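Tuesday, December 17, 2019

Steamer corner, second go. Moved everything onto the white table by the wall so I'd stop bumping into people at the sink, and wow, so much nicer! Pot in the middle with the cloth folded under it, lid on the left, big plate on the right. The lid wants to live right at the front edge and I keep nudging it back, so please, if you're passing, nudge it too.

Buns are the frozen Halari ones again. I put 300 ml of water in the base this time (last time was a guess, and you could taste the guess). Ekkachai Yensuk says to leave the lid shut for a bit after switching off or the skins wrinkle. I forgot twice in August and he's right, they look like walnuts.

Four on the plate is plenty, any more and they stick to each other. I still want to try paper squares under them on the tray. Does it block the holes? No idea, will report.

Laptop and mouse stay on the white shelf, well clear of the steam. Cups too, finish your drink or move it!

To buy: more buns, a second cloth, tongs that don't pinch.

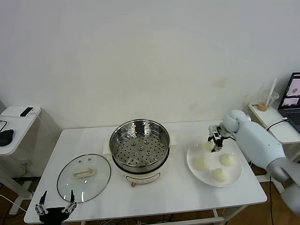
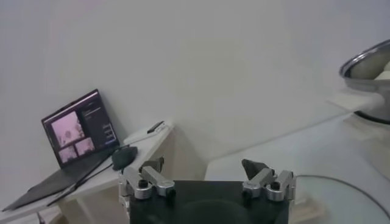
Steamer table first, then the shelf with the laptop.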